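Skisadard Township - Polling Place Safety and Access Checklist
Site: Vidal Street Community Hall, main room and side entrance
Inspection date: 9/30/23
Filled in by the township elections office

Thank you to everybody who let us poke around the building again. Most of what follows is good news, and where it isn't, I've tried to say what we'd like done before the council election.

1. Accessible parking marked and close to the door: YES
The lines were repainted in June and they look lovely. Please keep the Alham Road side clear of delivery vans on election day.

2. Ramp and handrail secure: YES, with a comment
The rail is solid all the way up, but the rubber mat at the top curls at one corner and I caught my own shoe on it. Tape it down or take it up, whichever is easier.

3. Storage closed off from the voting area: TO BE CHECKED AGAIN
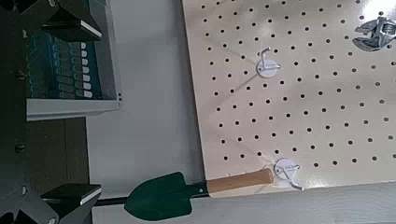 Gray metal storage cabinet, item 3.

Ballot stock can't share a cabinet with anything else, so we need one with a working lock and two keys. We're sending 2000 printed ballots to this site and 3000 to the school, and both deliveries have to be signed for.

4. Exits unlocked and unblocked: NO
The side exit had folding chairs stacked against it. They were moved while I stood there (thank you!), but please find them another home for good.

5. Tools and loose items put away before voters arrive: PARTLY
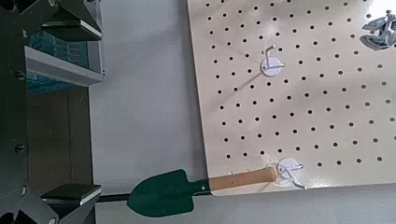 I know the hall is used by all sorts of groups during the week, and I'd hate for anyone to feel scolded. Still, voters bring children, and children pick things up - so anything with a point or an edge goes behind a closed door the night before.

6. Room for a line indoors if it rains: YES
We have 330 voters registered for this precinct and 5 booths, and the line can bend along the back wall without crossing the check-in table.

7. Voting machine cords taped flat: NOT YET
Brarnix delivers the machines the afternoon before and will bring the floor tape.

8. Campaign signs outside the marked distance: NOT YET
Both council campaigns have been sent the map.

Result: passed on condition that items 2, 3, 4 and 5 are fixed. Call the elections office when they're done and we'll come back for a second look.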